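# pestari-tabletop

Notes and labels for small items put on, or taken off, one work table. Maintained by Maribel Arango. The earlier version claimed to cover "everyday tidying," and I don't buy that. It covers a table, a few light things and a room with a lot of floor. Read it with that in mind.

There are 1682 entries in 3 folders. Gilberto Chambi wrote the labels and Yeison Rivadeneyra checked 105 of them, which I consider too few.

## The room

Brick on one side, ribbed white ceiling, strip lights. The light is even enough that "tan," "beige" and "yellowish" got used for the same small objects. Don't trust the color column.

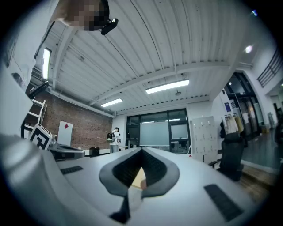
## The table and what goes on it

Light wood top, thin metal legs. Labels use three words for what's there:

- `box`: includes the paper that comes with it, folded or crumpled. I would have split these.
- `bone`: the white bone-shaped thing. Older rows say `dumbbell`.
- `small`: everything else, and far too broad.

The mesh chair, plank bench and lockers are listed as furniture and never as targets. Clothes on the rack aren't labeled at all.
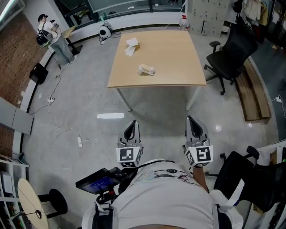
**Can I merge `bone` and `dumbbell`?**

Merge them. Gilberto confirmed they are the same label under two names, and 120 rows still carry the old one.

## Known problems

- "Tidy" has no written definition. Two labelers, two opinions.
- Crumpled paper is sometimes `box`, sometimes `small`.
- The Viltow split has not been rechecked.

Last edited 2019-05-16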